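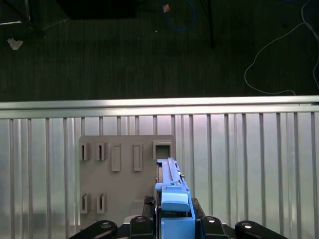
Blue gripper and the gray mounting plate

From: Chantal Caron
To: skotlow-users
Date: 2020-03-05
Subject: Re: Toon shader pack for Skotlow, first usable build

Teodora Trajkovski wrote:

> Hi all,
>
> The toon pack is far enough along that I'd like people to try it.
> It's in the contrib area under Clestosine. There are 14 shaders in
> it, all built on the same base, so once you understand one you
> understand the lot.
>
> What you get over the stock materials: stepped lighting, an outline
> pass, a rim light you can tint, and a shadow color that isn't just
> the base color made darker. Everything is exposed as sliders. No
> code needed.
>
> On my machine the test room (the one called Gita, with the balcony)
> runs faster with the pack than with the stock materials. I think we
> should make Clestosine the default for new scenes in the next
> release. Stock lighting looks flat and people who are new to this
> leave because their first scene looks like gray clay.
>
> Any objections?
>
> Teodora

Yes, a few. I spent two evenings with it and I'll go through them in the order I hit them. I should say first that I like how the thing looks. The tinted shadow alone is better than what I've been faking with a second light for years. My trouble is with the word "default."

> On my machine the test room (the one called Gita, with the balcony)
> runs faster with the pack than with the stock materials.

Faster how? I loaded Gita from the repository with stock materials, walked the camera along the balcony path, then did the same with every material swapped over. I got 53 frames per second with stock and 30 with Clestosine. That is on an older laptop with integrated graphics, which I'd guess is a lot closer to what a newcomer owns than whatever you have under your desk.

I did wonder whether I had set it up wrong, so I turned the outline pass off and most of the loss went away. That makes sense to me. The outline draws every mesh a second time, pushed out along the normals, and Gita has that awful railing where each bar is its own object. 1191 objects in the room by the scene inspector, and with outlines on you're asking for all of them twice. If your numbers were taken with the outline off, please say so, and if they were taken with it on, please tell us the card, the window size and whether vertical sync was on. "Faster on my machine" is not something I can check.

My other suspicion is that you were comparing against stock with its soft shadows on. Clestosine ignores the soft shadow setting completely as far as I can tell. I moved that slider from one end to the other and nothing changed. If that's on purpose it needs to be in the readme, and then the fair comparison is against stock with hard shadows.

> Everything is exposed as sliders. No code needed.

Up to a point. The sliders don't have ranges. "Step softness" takes any number I type, including negative ones, and at anything below zero the model goes solid black. I know why (the edges of the smoothstep end up swapped) but the newcomer you are worried about won't. They'll see a black model and think their import failed. Clamp it.

"Outline width" is in object units, so it changes when the model is scaled. I brought in a chair exported in centimeters, scaled it down to fit the room like everyone does, and the outline vanished. Then I typed in bigger and bigger numbers until it came back, duplicated the chair at a different scale, and the copy looked like it had been dipped in tar. Could the width be worked out in screen space, at least as an option? There was a long thread on this in November, and I thought we had more or less agreed on it for the old wireframe material.

Hard edges are the other outline problem. Any mesh with split normals gets gaps at the corners. A plain cube shows it. You can get around it by storing smoothed normals in vertex color at import, but the pack doesn't do that and the importer doesn't either, so who is going to write it? I don't mean that in a mean way, I'd just like to see a name next to it before we ship something that breaks on a cube.

> once you understand one you understand the lot.

I'm not convinced there need to be so many. I diffed them. Apart from the glass one and the hair one, they seem to be the same shader with different starting values. Those are presets, and Skotlow already has a way to store presets. Shipping them as separate shaders means separate compile time for each on first load (I sat and watched the progress bar in Gita for long enough to make tea) and it means a bug fixed in one has to be fixed in all the others. The rim light bug below is a good case, it's fixed in the skin shader and still there in cloth.

The bug: with the camera in orthographic mode the rim light covers the whole model. The view direction is being taken as camera position minus surface position, and that's wrong when the projection is orthographic. Skin handles it with a branch. Cloth, wood, and the one called So don't. By the way, what is So? It has no description and looks identical to cloth to me.

> Stock lighting looks flat and people who are new to this leave
> because their first scene looks like gray clay.

Do they? I'm asking seriously. I've answered a fair number of first posts on this list and the complaints I remember are textures coming in pink, models facing backwards, and everything being a hundred times too big. I can't recall one person saying they gave up over the lighting. If you have messages that say so, forward them to me and I'll take it back.

I'd also point out that flat gray is useful. When I import a model I want to see what's wrong with it: flipped faces, bad normals, a seam down the middle. Stepped lighting hides half of that. I put a model with a known shading error on the shoulder into Gita under Clestosine, and the error fell entirely inside one band, so the shoulder looked perfect. Good for the final scene, bad for the first five minutes, and the default is what people see in the first five minutes.

So what I'd be fine with:

Put the pack in the release as an optional download, off by default, with outline off even when it is loaded.

Collapse it to three shaders (base, glass, hair) and turn the rest into presets.

Clamp the sliders and write down the soft shadow business.

Leave the default alone until somebody other than the author has posted frame rates from at least a couple of slow machines. I'll post mine properly, with settings, if you tell me which camera path you used. I used the long one that starts at the balcony door.

One smaller question. The readme says the tinted shadow works with baked lightmaps. I couldn't get it to. With a baked map the shadow areas come out in plain gray and the tint only shows on things that move, so a chair I dragged across the floor had a purple shadow side and the wall behind it had none. Is there a switch I missed, or is that line left over from a plan?

I can send a patch for the orthographic rim light against cloth and wood. I'm leaving So alone until I know what it's for.

Chantal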